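Jorthorpe simulation kit review: where we are after the first stretch

September 29, 2022

Hi all, and thanks for being patient with me. I know the report was supposed to be shorter than last time, and I did try! Most of what you need is in the money part and the part about whether I'd sign the yearly license, so feel free to skip down. The rest is for the two or three of you who like the details (you know who you are).

Quick reminder of what you're paying for. Back in May you agreed to fund a proper review of the Jorthorpe kit, the simulated tabletop package that Hulteck sells to small labs and training shops. You get a virtual arm with a two-finger gripper, a set of rooms and tables, a pile of everyday objects to put on them, and a scripting layer called Granis that tells the arm what to do. My job is to use it the way our own people would use it and tell you if it's worth keeping.

Getting it running

Installation was easier than I feared. The download is huge and the installer sits there looking dead for a good long while, but it does finish. I had one bad afternoon where Granis refused to find the object library, and the fix was moving a folder up one level. The manual has a whole page on that folder and still gets the path wrong. I wrote to Hulteck support and had a decent answer the next morning, with a corrected page attached, so full marks there.

The office desktop handles it fine. My laptop does not, and I've stopped asking it to.

Tabletop work

This is the bulk of what I've done so far and the part I enjoyed most. I've logged 586 runs on the tabletop sets, mostly simple stuff: move to an object, line up, close, lift, put it down someplace else. The wrist view is what I keep open on the second monitor, and after a few days I pretty much stopped looking at the wide view at all.

What I like is that the objects are a real mix. You get plain, easy shapes like a bowl, and then you get skinny things that lie flat, which are a much tougher test of how well you've lined up. A pen is a mean little object for a two-finger gripper. Come in slightly off and you push it away, or you close on nothing and the script cheerfully carries on as if it had something. I've added a check after every close now, and I think Hulteck should ship one by default.

What I like less is the shadows. On the wood tables the edge between lit and shaded areas comes out as a staircase, big chunky steps, at the settings the kit ships with. For a person looking on it's just ugly. For anyone training a vision model on these views it could matter, as a hard jagged line running across the wood is a pretty strong feature that no real table has. There's a shadow quality setting, and I haven't yet worked out how much turning it up slows things down. It's on the list. 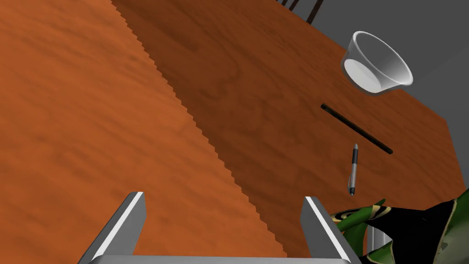 Views with nothing to go on

My second chunk of time went on what happens when the arm is pointed somewhere unhelpful. I hadn't planned this one. I kept noticing that a bad run often had a stretch of wrist view with hardly anything in it, only big flat surfaces, and I wanted to know how Granis deals with that.

So far the answer is "not very well, but politely." It doesn't crash. It also doesn't tell you anything. If none of the objects you asked for are in view, the script waits for its time limit and then moves on to the next instruction, and the log shows a plain line that looks just like a normal finish. I spent most of a day thinking a batch had gone great before I opened the saved views and saw what the gripper had been looking at. Gray on one side, dark teal on the other, a pale strip of surface underneath and the fingers wide open with nothing between them.

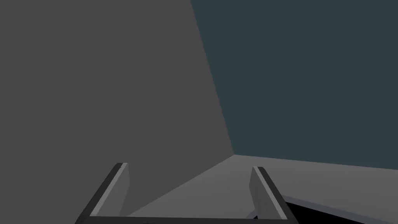
Khrystyna Karpenko

I've asked Hulteck for a separate "target not in view" message in the log. They say it's planned for the next release but wouldn't give me a date, so please treat that as a maybe. In the meantime I've written a short script of my own that goes through the saved views after each batch and pulls out the ones that are nearly all flat color. It's crude (it also flags some perfectly good close-ups of plain surfaces), but it saves me from scrolling through everything by hand, and anybody on our side can have it.

The other thing I'd bring up is how plain some of the surroundings are. The tables have a nice wood grain, and then you look past them and a wall is one flat color from edge to edge. I don't mind that for practicing grasps. If we want people to use this for anything involving finding their way around a room, I'd want more texture on the walls and floors, and right now you have to make that yourself. Jorthorpe does let you swap in your own surfaces. I got it to work once and then couldn't repeat it, so I need another go before I promise you it's doable for a beginner.

Comparing it with Mykhailiuk

You asked me to keep the Mykhailiuk package in the picture, so I've been running it side by side when I have time. Short version: Mykhailiuk looks better and is a lot harder to like. The views are smoother, but every little change to a table layout means editing a long text file, and there's no drag and drop. In Jorthorpe I can rearrange a table in the time it takes my coffee to cool. I did 200 runs in Mykhailiuk for comparison and I'd say a third of my hours on it were spent fixing layout mistakes I'd made myself.

For our crowd, who mostly want to learn and try things, I'd still lean toward Jorthorpe. If we ever get somebody whose main thing is image training, I'd want to have this conversation again.

Money

Spent so far: $888, which covers the trial license, the extra object pack and a bigger drive for the saved views. The drive was not in the original plan, and I should have seen it coming, sorry. Wrist views pile up fast when you save every one. I've since set the kit to keep only a few views per run unless a run fails, and the drive is filling much more slowly.

I'm not asking for anything more this round. The yearly license would be a separate decision, and Hulteck has agreed to hold the trial open while we make up our minds.

What's left

There are 5 things still on my list:

Test the shadow quality settings on the wood tables and write down the slowdown.

Repeat the surface swap from a clean install, with notes a beginner could follow.

Run the thin objects again with my close check switched on, then off, with the same start positions.

Try the multi-user mode with at least two people logged in (I'll need to borrow someone, any takers?).

Ask Hulteck what happens to our saved layouts if we let the license lapse. I've had two different answers on this and I don't love either of them.

Would I sign?

Today, yes, with the log message fixed or at least promised in writing. The kit is friendly, support answers, and I've learned more about lining up a gripper in these weeks than I expected to. The quiet failures are my one real worry. A beginner would take that log at its word, same as I did, and could lose a lot of work to it.

If you want to see any of this live, I'm happy to set up the desktop and let you drive for a while. Bring your own ideas for table layouts, and please, somebody else have a try at the pen.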